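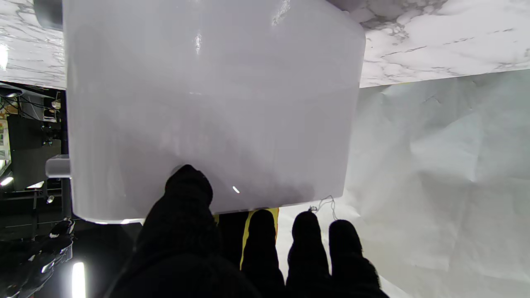
Handout 7: Budgeting for a two-arm bench

Notes by Onyekachi Haruna, for the planning unit

Last time we compared arms. Today we look at everything that must be bought after the arms are chosen, and where first budgets usually go wrong.

1. Hands and gloves

Treat the hand as a separate line from the arm. The Duvex quote puts both in one price, so please ask for them separately. Gloves are a consumable. In our worksheet one glove costs $87, and you should plan a spare for each hand from March on.

2. Cables and connectors

Students often forget this line. Every hand needs power and data, and the cable must be long enough for the elbow to bend fully. 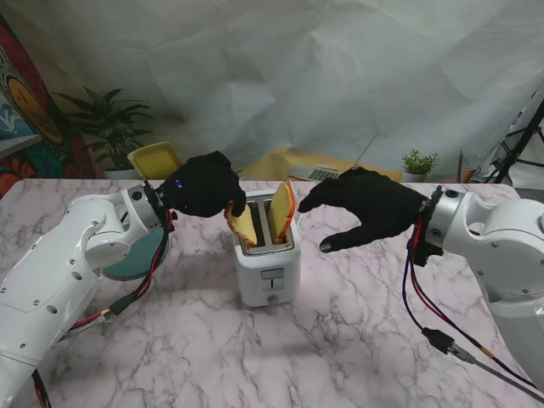
The worksheet allows $1106 for cables, plugs and strain relief on two arms. Tomás Abreu thinks this is too low, and I agree with him if your bench stands far from the wall outlet.

3. Bench, backdrop and test objects

Choose the tabletop before you order the mounts. Household objects are cheap, but write them down anyway: containers, bowls, a toaster, bread. Bread is a weekly cost and belongs under operating, not capital.

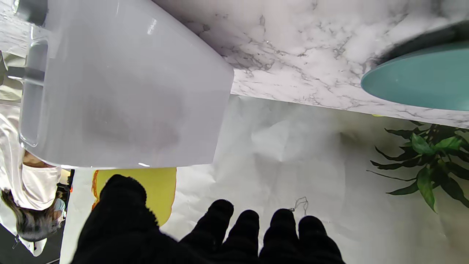 Fig. 3. Gloved hand below the countertop, with white container and teal bowl.

4. Exercise

Your grant leaves $2348 after the arms. Prepare a one-page budget using the Lawal and Graton price lists. Show tax and freight on their own lines. Hand it in by 24 August 2023.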